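October 4, 2021
By Carleen Hoani

The eels in the stream behind our house are not afraid of people any more, and I think this is partly my fault. When we moved to Bristden I did not know that there were eels at all. I grew up in a dry town, far from the sea, and for me an eel was something in a can. Then in our first April a neighbor, Hemi Tawhiri, took me down to the small bridge after dinner with a flashlight and asked me to look at the water and not to talk.

For a while I saw only stones and weeds. Then one of the stones moved. It was the head of an eel, wide and flat, with two small tubes on the nose. Hemi told me later that the tubes are nostrils, and that the animal smells much better than it sees. I have read more since then, and it seems true for most freshwater eels. They hunt at night and follow a smell through the water as a dog follows it on the ground.

I started to go to the bridge by myself. I wanted to learn to tell them apart, and this is harder than I expected. They are all dark on the back and paler on the belly, and they do not stay still. The best sign is the fin on the back. In our stream there are two kinds, and in one of them this long fin starts far forward, well ahead of the fin underneath. In the other kind both fins start almost at the same place. If the eel turns in clear water you can see it. If it does not turn, you go home without knowing.

The biggest one has a pale scar behind the head, so with her I make no mistake. I say "her" because the very large ones are nearly always females. The males stay smaller and leave for the sea when they are younger. I measured her against a plank of the bridge, which is 33 inches long, and she was longer than the plank. Hemi believes she is older than his children. I can not prove it, but a female may live in fresh water for several decades, so it is possible.

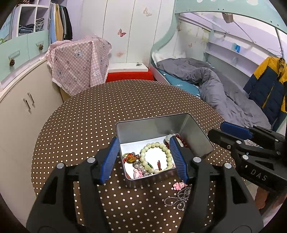
What I find most difficult to believe is how the life of the eel ends. After all these years in one stream, under one bank, something changes in her body. The eyes become larger, the head becomes more narrow, and she stops eating. Her stomach shrinks. On a dark night in autumn, usually after heavy rain when the water is high, she goes down the river to the ocean and swims a very long way to warm deep water. There she lays her eggs, only this once, and dies. The young ones are transparent and have the shape of a leaf. They drift back with the currents for many months and change to little glass eels near the coast, and then they climb up the rivers.

I asked Hemi whether the small ones return to the stream of their mother, like salmon. He said no, and the books say the same. They come into any river that smells right to them. So the young eels in our stream are probably not the children of our eels. I was a little sad about this for a day.

The climb is not easy for them. Between us and the sea there is the old weir at Porar, and below it a road pipe that hangs above the water on the lower side. Small eels can climb a wet wall, they stick to it with their whole belly – I have seen this and it is very strange to watch. But they can not climb through the air. Two years ago a rope was put through the pipe, a thick hairy one for mussel farming, so that they have something to hold. I went to look at it in the summer with Hemi. We stayed until it was too dark and we saw five of them on the rope, each one no longer than my finger.

Now about my fault. In the first winter I brought them pieces of meat, and later cat food, because I wanted to see them closer. They learned quickly. After about six visits they came as soon as I put my foot on the stones. Then I read that meat from the store is too fat for them, and also that an eel which comes to every person will one day come to a person with a spear. I stopped feeding them. The big one still came up and waited with her head on the gravel, and I stood there with my hands in my pockets and felt like a bad host.

She comes less often now. Last week I saw her only from far away, under the willow roots, where the water is deep and brown. Her eyes looked big to me, but I had the old flashlight with me and it does not give much light. I will look again when the moon is smaller.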